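Sujet : Les machines savent-elles ranger, oui ou non ?
Forum Adach > Automatisation > Discussions générales

clillu_nord
Bonjour à tous. Je lis partout que les robots domestiques arrivent. Chez Quintana, où je travaille en atelier, on nous a présenté un bras à deux doigts pour trier les textiles. Devis : 3 000 euros sans la pose. Est-ce que quelqu'un ici croit que cela fonctionne déjà, pour de vrai ?

Skiromness
Pour les pièces rigides, oui. Pour le tissu, je reste très prudent. Un vêtement n'a jamais deux fois la même forme, et sur un bureau il y a aussi les papiers et les câbles qui se mélangent avec lui.
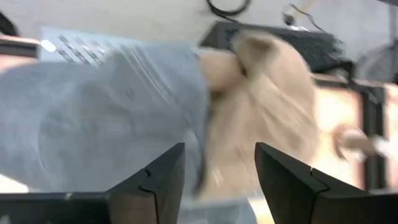

Tissu gris, objet pelucheux beige et clavier, vus entre les deux doigts de la pince.

Skiromness
Vous voyez la difficulté. Le tissu couvre une partie de la feuille, et la main arrive de la droite en même temps.

pat_adach
Pas d'accord avec toi. J'ai fait 1 112 prises avec des torchons, sur un banc Clillulance, et j'ai perdu seulement les plus fins. C'est lent, je l'accorde.

Skiromness
Des torchons à plat, je suppose ? Ce n'est pas le même travail.

pat_adach
À plat et en tas. Je peux donner mes réglages si cela intéresse.

clillu_nord
Oui, je veux bien les réglages. Nous avons surtout des pulls, ils arrivent en boule dans les bacs.

mo_2310
Pour les pulls, je garde mes deux mains pour le moment. On en reparle en janvier.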